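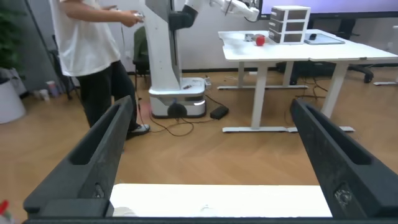
Caradog Parri tells me I have the date of the first staircase wrong, and that Francine Paquette was already casting in paper a full winter before the Sornar show. He's right, I checked, and the entry below has been fixed.

Artists > Sculpture > Paper and pulp > Paquette, Francine

Francine Paquette is a sculptor who works almost entirely in cast paper. She's best known for the Stair pieces, full-size casts of staircases taken from houses that were about to be gutted or pulled down, and a bit less known for her books, which I like even more. I've followed her work for a long time and I'm not neutral about it, so read this entry with that in mind.

Early work

Paquette trained as a bookbinder, and you can still feel it in everything she makes. Her first pieces were bindings with nothing in them: cloth covers, sewn headbands, spines with some lovely tooling, and then a hollow where the pages ought to be. She showed a group of them under the title Fusus (the Latin for a spindle, though people kept asking her if it was a place). They sold slowly and most went to other binders.

The move to pulp came out of the bindery too. She had been saving offcuts for years, and when she finally beat them down she had more pulp than she knew what to do with. She pressed it against whatever was nearby – a door panel, a radiator, the bottom two steps of her own stairs. The steps were the ones she kept. They were never shown and she calls them a test, but Parri counts them as the first Stair, and I've come around to his view.

The Stair pieces

The first one made for an audience was Stair (Sornar), cast in a narrow townhouse and hung at the Sornar gallery the following December. It has 14 treads. The paper is thick, a sort of oatmeal gray, and it picked up everything the wood had to give: nail heads, the dip where feet had landed, flakes of brown varnish that came away in the pulp and stayed there. She hung it from the ceiling at the angle it had in the house, so you walked underneath and saw the climbing side from behind. I remember ducking, which was silly, as there was plenty of headroom.

Others followed, and they're not all equally good. Stair (Astar) is the big one, a curved flight from a hotel, and it needed so many hidden supports that for me it loses the floppy, tired quality that makes the first one so moving. Alun Hopkin, reviewing it, thought the opposite and called it "the only one that stands up for itself." We've argued about this in print and I expect we'll do it again.

Method

She works wet and by hand. The wood gets a coat of soft soap, then the pulp goes on in layers with a sponge and a stiff brush, and each layer is left to firm up before the next. A normal flight takes about 300 liters of pulp. Drying is the slow part, and it's where she has lost pieces, once to mold and once to a contractor who arrived early. Once dry, the cast is peeled off from the top step down. There is no varnish or size on the surface, so the casts sag a little more every time they're moved, and she has told museums in writing that they're not to be straightened.

Rahimi

The book pieces came later. Rahimi is the main one, an unbound stack of 864 sheets, each made from the pulp of a single discarded ledger and each a slightly different color. Blue-lined paper gives a cold white, red rulings go faintly pink, and there are a few sheets in the middle, nearly green, that I could look at all day! Visitors are allowed to turn them. The corners have gone soft and dark from handling, and Paquette has never replaced a sheet.

Reception

Critics took to the Stair pieces early and have mostly ignored the books. The usual complaint is that casting from old houses is an easy way to get feeling into a room. Aled Pritchard has made that case better than anyone, and his essay is worth finding even if, like me, you end up disagreeing with most of it. Cledwyn Mathias took the other side in the catalog to her survey show, which was printed in an edition of 2,000 and is now a pain to get hold of.

She still binds books for other people a few months of the year. The Sornar stair is in storage at the moment, folded along a crease she chose herself.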